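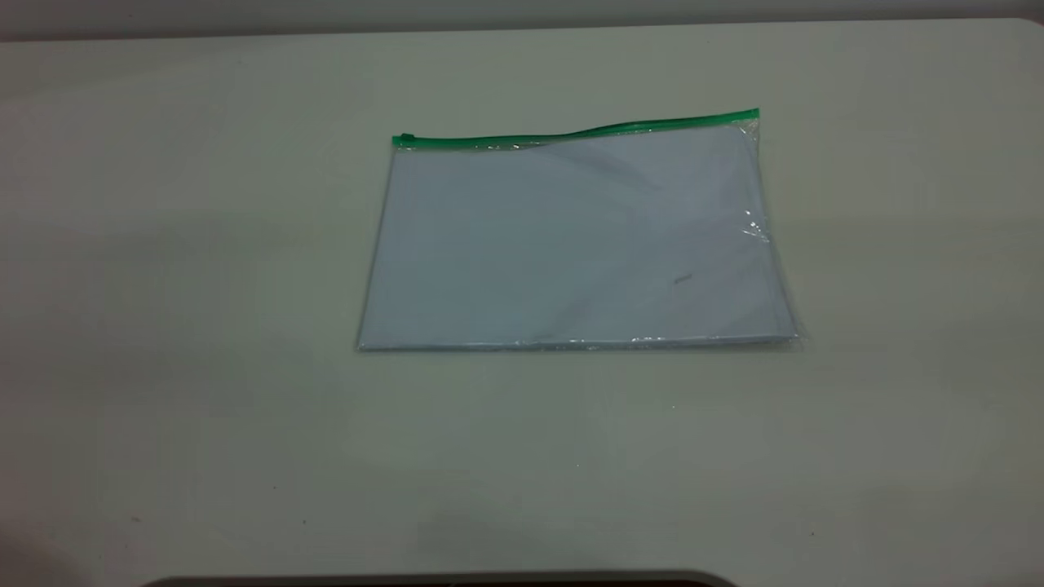

4. Cell Setup and Upkeep

4.1 Table and lighting

The Dreledville cell was set up to pick up, turn over and put down flat plastic pouches with paper in them, and most of the time we spent on it went into the table and the lights. The arm itself gave little trouble. Pouches of this kind are hard for a camera because the film is clear and the contents are close in tone to many work surfaces. We kept a pale, matte tabletop all the same, as earlier tests on a dark mat had shown us every scratch in the film as a bright line. On the pale surface the outline of a pouch can still be found. In Figure 2 the paper seen through the film has a slightly bluish-gray cast against the cream of the table, and the green zipper strip along the top edge is by far the strongest color in view. The locating routine looks for the strip first and fits the rest of the outline to it afterward.

The strip is a good marker but a poor ruler. It is soft, and it bends with the film. The one in Figure 2 rises from left to right and is not quite straight along the way. An early version of the routine fitted a single line to the green pixels and took that line as the direction of the pouch. With a bent strip, this put the lower corners in the wrong place, and the gripper came down beside the film. The present version follows the strip as a short chain of segments, finds the slider at one end, and then searches for the bottom seam on its own. The two directions are compared. If they differ by more than a set limit, the cell asks for a second exposure before it moves.

Glare was the larger problem. The film crinkles near the sides, and each crinkle can throw back a small white streak. The right side of the pouch in Figure 2 has a cluster of them just inside the edge, and there is a thinner band of glints along the bottom seam. Streaks on the seam help, as they mark a line the routine needs to find. Streaks inside the edge do harm: they break up the outline and were often taken for the edge itself. We first tried to deal with this in software by masking all saturated pixels, but the mask removed the seam as well. The fix that stayed was mechanical. Both lamps were moved off the camera bracket to the side posts, turned toward the wall, and fitted with diffuser sheets. The table is dimmer as a result and the light falls off toward the near left corner. We accepted this and made up for it with a longer exposure.

The uneven light is handled by a reference picture of the bare table, which is taken at the start of each shift and subtracted from every later picture. It must be retaken whenever a lamp is touched, a diffuser is changed or the blinds are moved. During the first month the blinds caused more false alarms than any other single item. They now stay closed while the cell is running, and a note to that effect is taped to the window frame.

4.2 Gripper

The arm carries a Bilstead two-finger gripper with flat pads. Suction was tried before it and dropped. A cup could lift a pouch that was packed full and smooth, but it lost its seal on creased film, and with a thin sheet inside it pulled the film away from the paper and left the pouch sagging on one side. The flat pads take hold of the zipper strip instead, where the material is stiffest. The approach is low and almost level. The lower finger slides along the table and under the strip while the upper finger stays raised, and the two close only after the force reading at the wrist has settled.

This way of gripping is hard on the lower finger. Its leading edge is a thin replaceable blade, and the blade decides how well the cell works. A new blade slides under the film cleanly. A worn one pushes the pouch ahead of it, and the strip buckles upward before the finger gets underneath. We replaced blades on a fixed schedule of up to 1,000 grasps, and sooner if the push distance recorded during the approach grew past its limit. The fixed schedule alone was not enough. Pouches with a rough seam wore blades faster than pouches with a smooth one, and we had no control over which kind arrived in a given batch.

Changing a blade takes little time but has to be done in the right order. The arm is sent to its service pose and the drive power is switched off at the cabinet. The old blade is held with one hand while both screws are backed out, then slid forward out of its slot. The slot is brushed clean. A new blade goes in with the bevel facing up and is pushed back until it touches the stop, and the screws are tightened evenly by turns. After power is restored, the operator runs the touch routine, in which the arm lowers the blade onto the table at several places and records the height of each. A blade fitted with dirt in the slot shows up here at once as a tilt across the readings. On the occasions when the touch routine was skipped, the next shift found a faint curved scratch in the table coating, and in one case the coating had to be patched.

4.3 Control software

Motion and vision run on one computer under the Plavulex control package, with the grasp planner added as a separate process. The planner receives the outline, the position of the slider and a rough estimate of how thick the contents are. Thickness matters because a pouch filled with folded paper bulges in the middle, and the bulge lifts the edges slightly off the table. For a thick pouch the planner lowers the approach speed and opens the fingers wider. We do not measure thickness directly. It is estimated from the shading across the film, and the estimate is coarse — it separates thick from thin, and little more than that should be asked of it.

Logs are kept by a small tool called Aidoo, which we wrote for an earlier cell and carried over. It stores the picture taken before each grasp, the planned path, the wrist forces and the outcome. The log used in Section 5 covers 2,559 grasps. Pictures are stored without compression. This fills the disk quickly, but the glints along the bottom seam are only a few pixels wide and did not survive the compressed format we used at first. Old logs are moved off the machine at the end of each month, after the backup has been checked by opening a handful of entries by hand.

4.4 Daily and monthly upkeep

The routine in this section was not planned in advance. It was put together from faults as they came up, and the order of the steps reflects that.

At the start of a shift the operator wipes the table with a dry lint-free cloth, working from the wall side toward the front. A damp cloth was used at first and left streaks that the camera picked up for a long time afterward. Small dark specks remain on the surface even after wiping. Some are dust that the cloth missed and some are marks in the coating, and from a single picture we often cannot say which is which. Figure 2 has a few of them, including a faint one just below the pouch. A speck out on the open table is harmless and is removed by the reference picture if it was there when the reference was taken. A speck close to the seam is a different matter, as it can be joined to the outline and pull it outward. The outline search now ignores any dark feature below a minimum size unless it lies on a continuous edge. The small dark gray mark near the lower right of the same pouch could be on the paper or on the film, and the routine treats it the same way in either case.

After wiping, the operator checks that both lamps are lit, takes the reference picture and runs the cell through a short test with a known pouch kept for this purpose. The test pouch is replaced when its film turns cloudy. We waited too long to replace the first one and spent an afternoon adjusting the camera for a fault that was in the pouch.

Once a month the camera bracket is checked for movement. The bracket is fixed to the wall side of the cell, away from the arm, but it still drifts a little. Temperature is the likely cause; the drift was worst in August, when the room was warm by early afternoon and cooled again overnight. The check uses a printed grid clamped flat on the table. If the grid corners have moved past the limit, the hand-eye calibration is repeated in full. We tried correcting for small shifts with an offset and stopped. The offset was right in the middle of the table and wrong near its edges, and pouches set down near the far edge were then gripped too close to the end of the strip.

Finger pads are cleaned with alcohol at the same time and left to dry before the gripper is closed. The wrist cable is inspected where it passes the last clamp. It failed there once, with a fault that came and went as the wrist turned and looked in the log like a series of bad force readings. The cable was replaced and rerouted with a larger loop. We have since added a check that turns the wrist slowly through its full range with nothing in the gripper and flags any jump in the force signal. It runs after the touch routine and needs no attention from the operator unless it fails.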